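How I Fold My Paper Fans

I've been folding paper fans for my sister's June wedding, 106 of them so far, so I guess I've got the hang of it by now! If you want to make your own, get some medium-weight paper (I buy the Coppens pads), a bone folder and a bit of patience.

Cut a strip twice as long as it is wide. Mark it lightly every half inch along both long edges, then score between the marks.

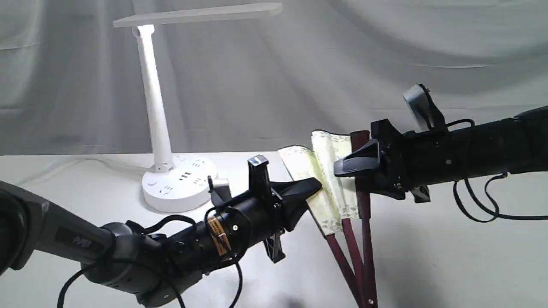 Now fold the first pleat toward you, flip the strip over, and fold the next one. Keep flipping until you run out of paper. My first few came out wonky because I rushed the corners, so go slow and line up the edges every single time.

Press the whole stack under a heavy book for 90 minutes. Asabe Wike, who taught me this at the library on a Tuesday night, leaves hers till morning, but I can't wait that long. 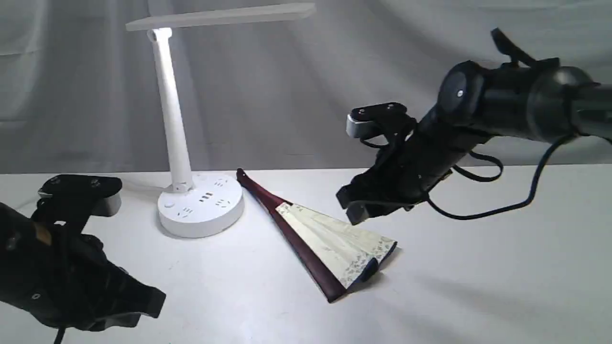
Good light matters more than fancy tools when you're gluing, and I do it after supper when the kitchen is pretty dim. A lamp with a long flat head is great for this (the kind with USB ports and outlets in the base is handy if your phone is always dying, like mine). Dab glue on the bottom inch only, pinch it shut and clip it overnight. Then tie on your ribbon!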